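Gripper Fault on the Tabletop Arms: Frequently Asked Questions
Pindivness workshop, Ploltbridge. Page maintained by Abdel Hamid.

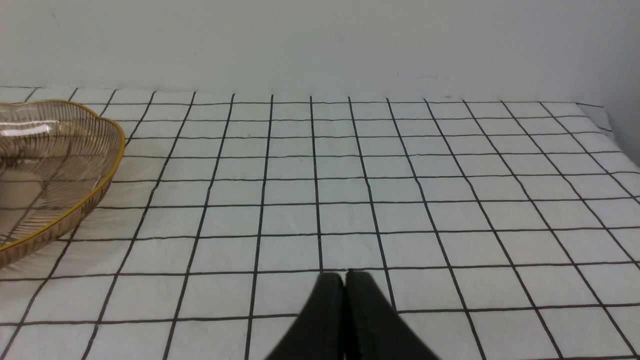 In December one of our arms did not open its fingers when it was told to, and it continued its movement with the fingers almost closed. It pushed against the table with more force than we permit. These are the questions we received most often after that.

Was anybody hurt?
No. The operator was standing outside the marked area and pressed the stop button. One fingertip pad was damaged and we replaced it.

What was the cause?
The finger position sensor sent an old value to the controller. The controller believed the fingers were open at 40 mm, so it allowed the arm to go down. We found the same old value repeated in the log for 4 seconds before the contact.

Why did the force limit not stop the arm?
It did stop it, but late. The limit was set for heavier parts and had never been changed back for light objects such as baskets and bowls. This was our mistake and we have corrected the setting.

Which arms are affected?
All arms that use the Nesanis control program with the older sensor cable. If you are not sure which cable you have, look at the connector on the wrist. The older one has no locking ring.

Can I continue to use my arm?
Yes, if the open and close test passes. Please do it at the start of each shift:
Move the arm to the home position.
Send the open command and look at the fingers, not only at the screen.
Send the close command and look again.
If the fingers and the screen do not agree, even one time, switch off the arm and write to us.

The screen says "open" but the fingers are nearly closed. May I pull them apart by hand?
Please do not do this while the power is on. The motor can start again without a warning. Switch off first, then wait 2 minutes.

Does a restart solve the problem?
Only for a short time. In our tests the fault came back after some 100 cycles, so a restart should not be considered as a repair.

Does the cloth on the table have an influence?
We checked this, because a fold can catch a fingertip. It was not the cause of this fault. Still, please make the cloth flat before you start.

When will the new cables be available?
We are sending them in the order in which the reports arrived. The cable comes with a printed instruction, and no new calibration is needed after the change.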